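What we teach when we teach a machine to tidy

My mother sorted buttons for a living when she was nineteen, at a clothing factory that has long since been turned into flats, and she could still do it at seventy with her eyes on the television. She would tip a jar into her lap and her fingers would go off on their own, shell in one saucer and metal in another. I asked her once how she told them apart without looking and she was a bit put out by the question. "You just know," she said, and went back to her program.

I have thought of her a good deal this past year, because my own job has turned into a long argument with those three words.

I work at Brolstead, which packs small parts for other people. If you have ever bought a flat-packed shelf and found a little divided box inside with the screws on one side and the dowels on the other, there's a fair chance it went past somebody I have lunch with. There are 89 of us across the packing floor, the stores and the front office. I was a packer for a long time and then a line lead. In June I was asked if I would like to spend part of my week in the back room, helping to train the packing robots that the company is buying from a firm called Skestov.

I said yes mostly out of nosiness. I also had a sore hip, and I'd heard there would be a stool.

The way it works, for those who haven't met it, is that the robot learns from people. You take a gripper in each hand, the same kind the robot will have at the ends of its arms, and you do the job with those in place of your fingers. Everything you do is recorded. Then you do it again, and again after that, with the box turned a bit or shifted a bit, and the recordings go off to Skestov, where clever people feed them to a computer. There's no programming in it from our end. It is packing, done by packers, with a pair of pincers.

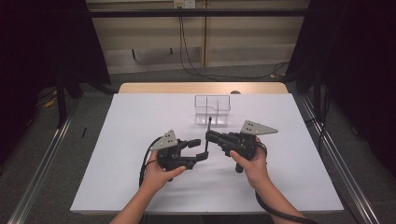
Two-handed work with the grippers, with a divided container on the training table.

I expected to be good at it and I was dreadful. You have no idea how much of your working life is done by your fingertips until they are taken away. With my own hands I can feel that a lid has gone down. With two stiff black fingers on each side I had to look, and lean over, and look again. I was slower than a first-day casual, and I came home with my shoulders up around my ears and told my husband that if this was the future it was welcome to it.

Kamran Asadi was the one who got me through that stretch. He has packed at Brolstead longer than I have, and he had been in the back room for a few weeks before I started. His advice was to stop trying to be fast and to hold the box still with one side before doing anything with the other. It sounds like nothing. But I had been steadying things with the heel of my hand for so many years that I'd forgotten it was a step, and I think that is where my opinion on all this really begins.

We have been told for as long as I've been working that ours is unskilled labour. It's written on forms. It was said to us quite kindly by a consultant once, over sandwiches, as a reason we shouldn't worry about retraining because there wasn't much to lose. And now a company has come along and is paying good money to record the way Kamran holds a box. I don't know how both of those can be right. If the work is worth recording then it was worth something all along, and I would like to see that turn up in the pay as well as in the speeches.

To be fair to Brolstead, they have gone some way. Those of us who do the training get a loading on our hourly rate, and nobody is made to do it. Elaheh Ghorbani, our operations manager, stood up in the lunch room and took questions until the questions ran out, which took most of an afternoon, and she didn't pretend to know things she didn't. She said the first robots would go to the Drelelby site, on the night shift, where they haven't been able to keep people. She said no one would be let go in the first 2 years. Somebody up the back asked about the third year, and she said she couldn't promise it. I respected her for that and I also didn't sleep very well.

That's the part I can't smooth over, however much I've come to enjoy the back room. And I do enjoy it! It's quiet, for one thing, and there is a real pleasure in being asked how you do what you do by someone who wants the answer. But every good recording I make is a small piece of my job given to somebody else to keep. Some of my friends on the floor won't go near it for that reason, and I have stopped trying to talk them round. They aren't being silly. One of them said to me that it was like being asked to write your own reference and your own notice on the same sheet of paper, and I had no answer, so I bought her a coffee.

Where I've ended up, for now, is that the machines are coming to this sort of work whether I hold the grippers or not, and I would sooner they learned from people who care how the box gets packed. There is also plenty in this job I'd happily hand over. Nights, for a start. The same box for eight hours. My wrists would hand over a fair bit if they were asked, and so would the wrists of most people my age on that floor.

What I would want in return isn't complicated. I want the people whose hands are in those recordings to be named somewhere, and to have a share in it when the recordings are sold on, as I gather they can be. Okeke, who pack for the same customers we do, are looking at the Skestov system as well, and I'd be surprised if they were starting from scratch. If a bit of Kamran's patience is going to turn up in a factory he has never set foot in, I reckon he ought to get more than a thank-you for it. Singers get something when the song is played. I don't see why packing should be so different, except that singers had somebody to argue for them.

I'd also want a say in where the time goes. If a robot does the night shift at Drelelby and the company saves money by it, then some of that saving might come back as shorter days here, or a slower line, or a proper apprenticeship for the young ones so they can learn to look after the machines and have a trade at the end of it. These things get decided early and quietly, usually by people who have never packed anything, and by the time the rest of us hear of it the carpet is down and the furniture is in. So I have been making a nuisance of myself at meetings. Elaheh has been very good about it, though I notice she now sits nearer the door.

I told my mother about the grippers not long before she died. She wanted to know whether the machine would be able to do buttons. I said not yet, I didn't think, buttons being small and slippery and no two jars the same. She thought that over for a while, and then she asked me what they were paying.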